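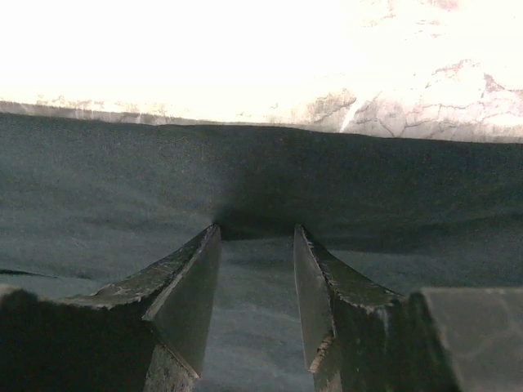 Can a machine fold my laundry yet?
Slowly, sometimes, and with a person close by. Readers send us laundry clips more than any other chore, usually with a note asking when they can buy one. Picking cloth up is the first thing that gets in the way. Dark fabric has few edges to go by, and two pointed fingertips have to close on a bit of it without shoving the rest out of place. Your hand feels how many layers it has. Plenty of grippers have no such sense.
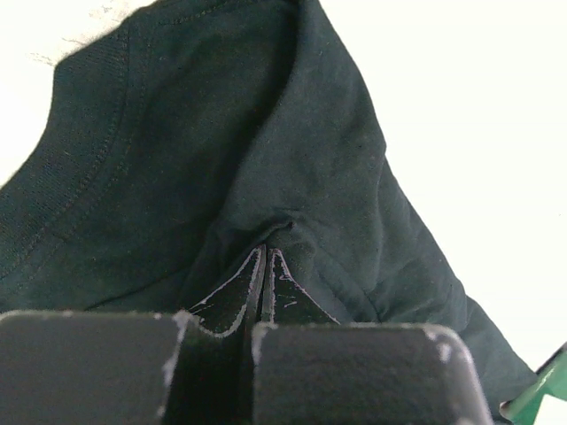 Will a folding robot save me time?
Not at the speeds we have seen. In our kitchen-table test a person folded 28 shirts before the coffee went cold. The Ratell demo unit was still on its first stack when we left for lunch. You could argue that it works while you sleep, but then somebody has to trust it while they sleep.

The Cluvodon brochure says 700 garments a day. Is that real?
We asked what counted as a garment. Hand towels did. We also asked how many came out in a state you'd put on a shelf, and were told the figure was "being finalized." Treat it as a brochure number. A T-shirt spread flat with the hem straight is a much easier job than one pulled from a basket, so ask which one they timed.
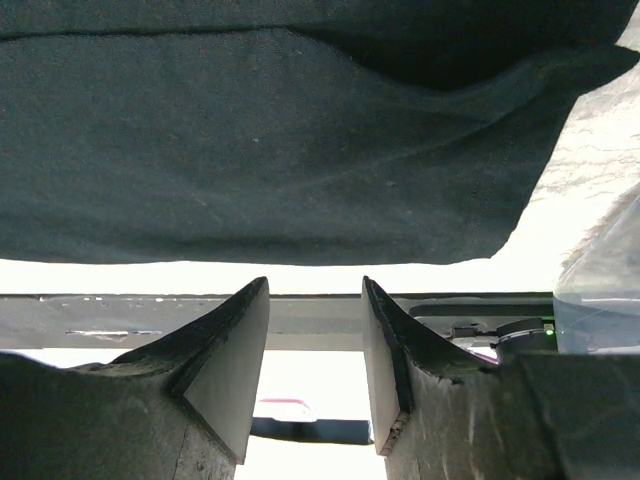
What about shop-floor work?
Better news there, within limits. Rostis runs a packing cell that handles the same carton all shift and does it well. Change the carton and a technician comes out. Soft goods are still mostly done by hand at the plants we visited, including Begay, where 155 people work in finishing.

Does a good grip mean the hard part is done?
No. Pinching a fold of a dark T-shirt, as in the next picture, gets you a pinched T-shirt. Where the sleeves are and which side is up still have to be worked out.

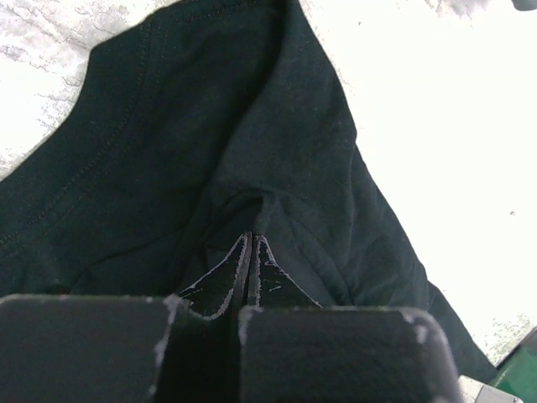 Should I wait to replace my dryer?
Buy the dryer. We have read 151 press releases promising home laundry robots and own a folding board.

What should I ask a salesperson?
Ask to bring your own clothes, unsorted, and to watch a full load with no edits. Ask who fixes it on a Wednesday night and what the visit costs.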